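3.2 The table, the cable and the screwdriver

I should say a bit more about the setup, as most of the messages we got after the workshop version were about the table and hardly any about the results (fair enough, we had barely described it!). We wanted a work surface with as little on it as we could manage. Small black things on a busy bench are a pain to look at, and I had already lost a good part of June to footage from our old room at Lalside, where every cable vanished into the clutter behind it. So we went for a white top pushed up against a plain pale wall, and we kept it bare apart from whatever was being handled.

The things themselves are dull and I like them for that. There's a thin black cable with a small rectangular plug on one end, and a black screwdriver-like tool shaped a bit like a pen. Shahnaz Begum picked them out of a drawer of 92 odds and ends that we had sorted by thickness, and we kept the two that people in the pilot had found most annoying to pick up.

The cable is the harder of the two, I think. It has a curve of its own, and where the plug ends up pointing depends a lot on where along its length you take hold. Dinesh Subramaniam and I argued over this for ages — he wanted every cable straightened before a trial, and I wanted them left as they came. We left them. Each trial was given 30 seconds, and we ran 600 in all, with a break of 5 minutes whenever Hae-won Won thought we were getting sloppy about putting things back.

We didn't repaint or resurface anything between sessions, so small marks on the wall and the table stay in the data. Baltazar Quezada went through the lot with the marks masked out and got the same ordering of difficulty, which we come back to in Section 5. Figure 3 gives an idea of how plain it all was.
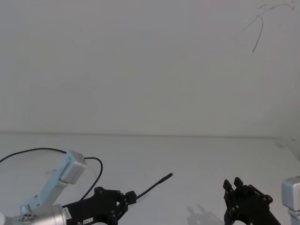
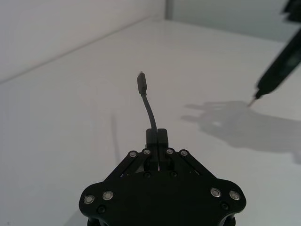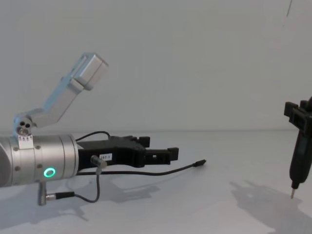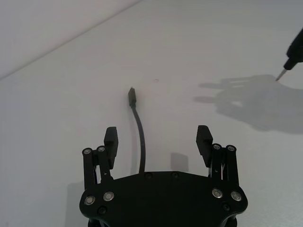
Figure 3. The white table and the items used. First: the tabletop and wall. Second and fourth: the black cable with its small plug pointing upwards. Third: the pen-shaped tool, with the end of a loose cable nearby.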